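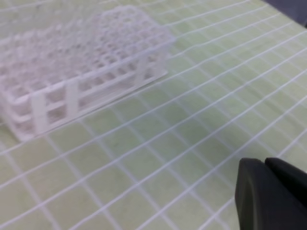 Kevin Sánchez asked whether anybody really needs written rules for an arm that moves glass tubes into a rack, given how slow the thing goes. Fair question, and I get it a lot, so this is going to be a long thread. Grab a coffee!

1/ I look after the handling rules for the bench arms at Flastthorpe. Small arms, two-finger grippers, glass test tubes. When I started, the rules were one laminated page that said "keep clear while moving" and had a phone number on it that rang in a closet.

2/ The page is now 4 pages. I fought hard to keep it at 4. Every time something breaks, somebody wants a new paragraph, and before you know it you've got a binder holding a door open.

3/ First rule, and the one I get the most grumbling about: glass gets checked before it goes anywhere near the gripper. Hold it up to the light, look at the rim, look at the rounded end. Any chip and it goes in the glass bin. No saving it for "just testing," because testing is where we squeeze things the hardest.

4/ Second: grip force is written down, per tube type, on the run sheet. Not in somebody's head. We had a month (July, never again) where two people had two different "usual" settings and each of them thought the other one had changed it. I still have the messages.

5/ Third: one person has the stop button, and that person isn't also typing. I know, I know. It feels silly when the arm is barely crawling. But slow arms lull you, and the hand goes in to straighten a tube, and there you are with your knuckles between a finger and a rack.

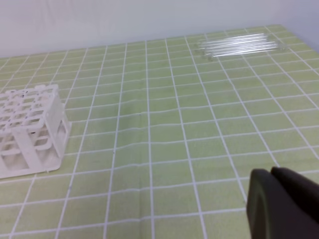 6/ Which brings me to hands. If you need to touch anything on the mat, you pause the arm, you say "hands in" out loud, and you say "hands out" when you're done. People feel goofy saying it for the first week. Then they start saying it at home when they reach into the fridge.

7/ Fourth rule: loose tubes lie on their sides and the rounded ends all face the same way. We went back and forth on whether this was fussy. I say it's worth it! If every tube starts out facing the same way, then when a pick goes wrong you've got one less thing to argue over.

8/ Fifth: the rack gets set down flat with nothing under it. Crumbs of glass, bits of tape, a curled corner of the mat, all of it matters. A rack that rocks a tiny bit will let you get away with it for a whole morning and then it won't.

9/ Somebody in my replies asked about speed limits. We set ours at 20 percent of what the arm can do for anything with glass in it, and you need a second signature to go over. In all my time I've signed one of those, and I kind of regret it (nothing broke, I just didn't enjoy the afternoon).

10/ And the log. Oh boy, the log. Every drop, every crack, every "it slipped but I caught it" goes in. We have 274 entries and 147 of them are near misses where nothing was damaged. I love those 147. They're the cheap lessons! If people only write down the breakages, you lose more than half of what you could've learned.

11/ Socorro Pacheco pushed me to take the name column out of the log. I resisted for ages because I wanted to be able to go ask people what happened. She was right and I was wrong. The entries got longer and a lot more truthful pretty much as soon as the column went away, and people come find me anyway. 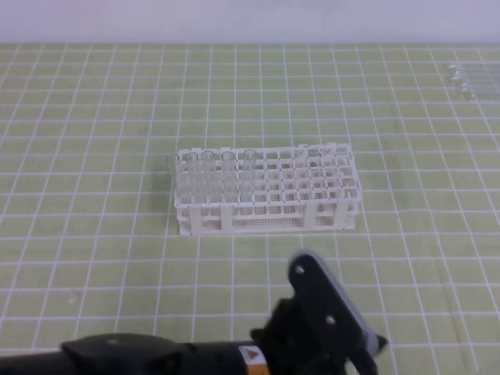
12/ Do you have to stop the whole run if one tube breaks?
Every time. Arm paused, power off at the switch, brush and pan, and then the mat comes up so you can check underneath. Gloves on for all of it. The run starts over with a new sheet, even if you were one tube from the end and it hurts.

13/ A couple of you asked if you can borrow our pages. Sure, but please don't just swap the logo. The Rosham folks took an early copy and kept our force numbers, and their tubes are a totally different wall thickness, so you can guess how their first week went. Write your own numbers from your own glass.

14/ Things I still haven't settled: whether finger pads should be replaced on a schedule or on a look-and-feel check. I do it by feel right now and I don't like that answer. If you've got a replacement rule that people on your bench follow without being chased, please send it my way.

15/ Also taking suggestions for something to say besides "hands in." Kevin wants "paws." Kevin has been outvoted, but he's still saying it.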